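4.3 Before you start a session with two arms

Rules in this section apply to every Stedomach cell with two arms, also when the session is short. They were last reviewed on January 10, 2024.

1. Check that the back wall and both side walls are in their place. Do not work with a wall removed.

2. Put on the tabletop only the objects of the task. Small items like keys must lie where at least one gripper can reach them.

3. Look at the cables on both arms. A cable must have a free loop at every joint and must not touch the fingers.

4. Wait for the green light on each arm. If one arm has no light, do not move the other arm.
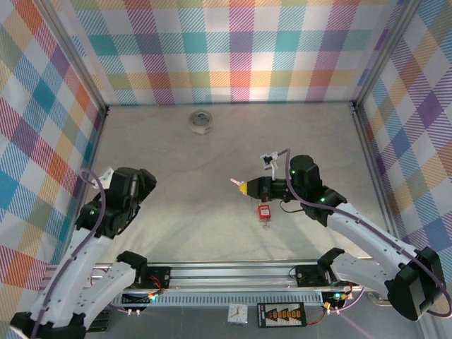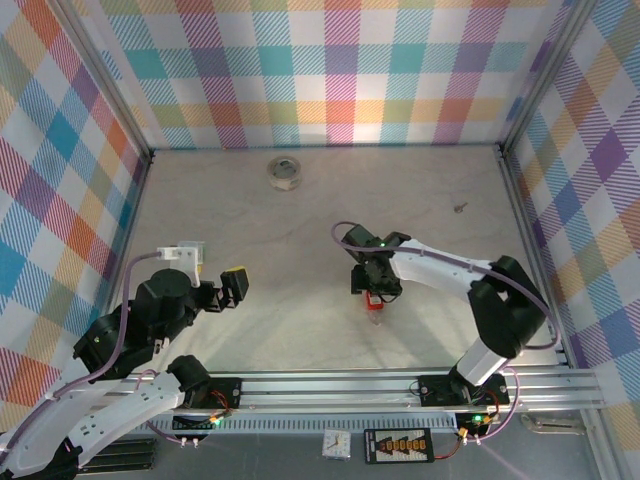
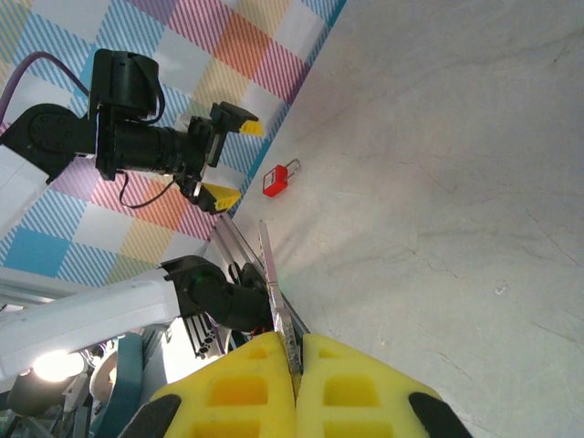

5. Keep the speed limit at 300 mm/s until the operator has finished the first run. The limit is in the Movdale panel, parameter 493.

6. When both arms work near the same object, only one arm closes its gripper at a time. The second arm waits with open fingers.

CAUTION: Never put your hand inside the cell to pick up a fallen object. Press the stop button first, then wait 2 seconds.

Note: Finger pads must be inspected after every 3000 grips. Replace both pads of one gripper together, even if only one is worn. New pads can be ordered from the Tunthorpe store.

7. Write the session number in the cell log before you release the arms.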